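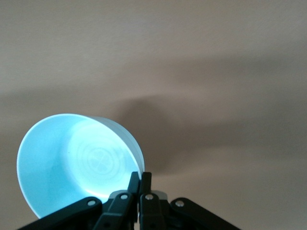 Review: the Brurnell overhead book scanner, after one winter of bound newspapers

Our local history room holds the Prunthorpe Courier in 61 bound volumes, and until last year the only way to read them was to book a table and turn the pages yourself. We had quotes for sending the lot away and couldn't afford any of them. In the end we bought a Brurnell overhead scanner second-hand from a law office that was closing, and I have used it two or three days a week since autumn. These are my notes for anyone with a similar pile of newsprint.

Setup

The unit comes as a column, a copy stand with two lamps, and a split cradle that you adjust for the thickness of the spine. Putting it together took a morning. The printed guide is poor and skips the step where the cradle locks to the base, so look for the two black levers underneath before you put any weight on it. You need a solid table. Ours was a folding one for the first week and every page had a slight blur until we moved to an old oak desk.

Image quality

Good, for the money. At the default setting body type is sharp across the middle of the page and a little soft in the outer corners. Classified ads in very small type can be read, though you will want to zoom. Halftone photographs come out darker than the originals, and I now lift the exposure one step for any volume after the war. Colour is fine. We have very little of it apart from a few Christmas supplements.

The gutter is the weak point. The Courier was bound tight, and on the thickest volumes the inside column curves away into the spine. The software has a flattening tool that fixes most of this. On the worst pages it stretches the letters instead, and for those I turn it off and take a second shot with the volume angled by hand.

Speed

The box says a page every two seconds. You won't get that with brittle newsprint. My best day was 771 pages, with no torn sheets and a short lunch. A normal day is a good deal less, and a volume with loose or folded leaves can eat a whole Thursday. The foot pedal is worth having. Ours was an extra and I would pay for it again.

Software

The capture program is called Grultisell and it is the part I like least. It names files by date and time of capture, which is no use for a newspaper, and batch renaming is hidden under Export. It also crashed twice when a folder went past 900 images. Nothing was lost either time, but I now start a new folder for each month of issues and haven't had trouble since.

Text recognition is built in. On clean pages from the 1960s it is close to right. On the earlier volumes it has trouble with broken type, and surnames suffer most. Oi-ling Wei, who does our indexing, ran a test on one front page and found 98 wrong words before she gave up on the shipping column. We run the recognition anyway, as a rough search is better than none, and correct the births and deaths by hand.

Lamps and wear

One lamp began to flicker in September. The maker no longer stocks that model, but a Tsai replacement fitted without any changes and the colour matches well enough that I can't pick the difference. The felt on the cradle has worn through in one spot and I have patched it with self-adhesive felt from the hardware store. The glass is unmarked.

Compared with the alternatives

A flatbed big enough for a broadsheet costs more, takes up more room and means turning each volume face down, which I wouldn't do with anything this old. If your paper is already on microfilm in decent condition, scan the film and save yourself the labour. Ours was filmed once, badly, with whole weeks missing.

Verdict

I would buy it again at the second-hand price. At the new price I would want better software first. It suits a small library or historical society with bound volumes, a sturdy desk and someone patient to stand at it. If most of your volumes are tightly bound, ask for a trial with your thickest one before paying – the flattening tool either copes with it or doesn't, and you will know within ten pages.

Four stars for the hardware, two for Grultisell.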